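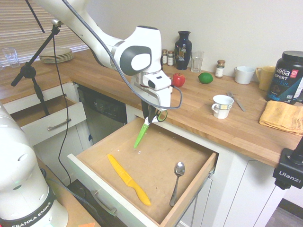 **Groen kitchen scissors and Zallon 524 drawer runners, seven months in**

I don't trust kitchen scissors that come in a bright colour. The colour is generally what you're paying for, and the shop I bought these from (Sudex, online) had 1,011 ratings for them, nearly all five stars and nearly all written within a week of delivery. So I've waited. I bought mine in March, along with a pair of full-extension runners for the drawer they were going to live in, and I've used both most days.

### The scissors

They cut. I'll give them that straight away. Herbs, bacon, the corners of milk cartons and the stringy bit on a bag of potatoes all go through without much fuss. Chicken is another matter. The box says "poultry ready" and I'd like to meet the poultry. I got through the thighs on the first go and then hit the backbone, and the blades spread apart sideways. I finished the job with a proper knife.

The pivot was tight when new and has loosened a bit. There's no screw I can get at, so that's how it stays. They don't come apart for washing either, and if you snip anything sticky you'll be poking at the join with an old toothbrush.

Handles are comfortable enough for my hands. My brother-in-law can't get his fingers in properly and says so every time.

### Where they ended up

The plan was to keep them out on the worktop, in a jar. I gave that up within a fortnight. Our worktop collects things all on its own and I didn't want sharp points in among it.

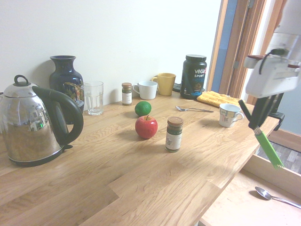
*The worktop: kettle, mugs, protein powder, towel at the far end.*

I oiled that wood myself, two coats, and it has taken tea rings better than I expected – though I'd still tell anyone to put a mat down if they're fond of the finish. Anyway, the scissors went in a drawer, and that brings me to the second half of the order.

### The runners

Zallon call these "whisper glide" and the leaflet claims you can fit a pair in ten minutes. It took me most of an evening. The screws supplied were too short for the thicker side of the cabinet, and the paper template was out by enough that I ended up measuring from scratch. If you've never fitted runners before, borrow someone who has.

Once in, they're decent. The drawer comes out a long way and doesn't sag with a light load. I wouldn't put a set of pans on them, whatever it says on the packet. The soft close works on some days and bangs on others, and I haven't found the pattern.

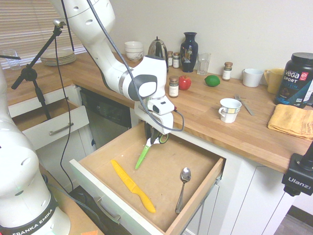

Úna Hanrahan wrote in to say she'd had the same runners for two years and that the banging stopped when she loosened the back screw by half a turn. She also thinks I'm being mean about the chicken, and that no scissors at this price will do a backbone.

Fair point on the price. I've tried the half turn and it may be a little quieter, but I'm not ready to swear to it. 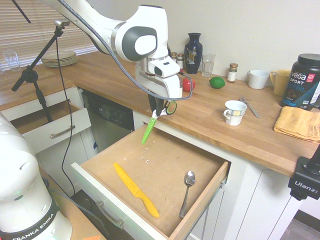 Drawer dividers are the one thing I haven't bought, and I've been putting it off on purpose. Ploturik do an adjustable set that everybody recommends, and it costs more than the scissors did. I can't see the sense in it for a drawer like mine. With only the yellow knife and a spoon lying in the bottom, there's nothing to divide, and the knife sits at a slant whatever I do. What I would pay for is a liner, something that lifts out and can be shaken over the bin, as pale specks show up on that brown base and a cloth just pushes them into the corners.

### Would I buy them again?

The runners, yes, with my own screws. The scissors, only if they were on offer and I'd stopped expecting them to joint a bird. Three out of five for each. I'll add a note if the pivot gets any worse.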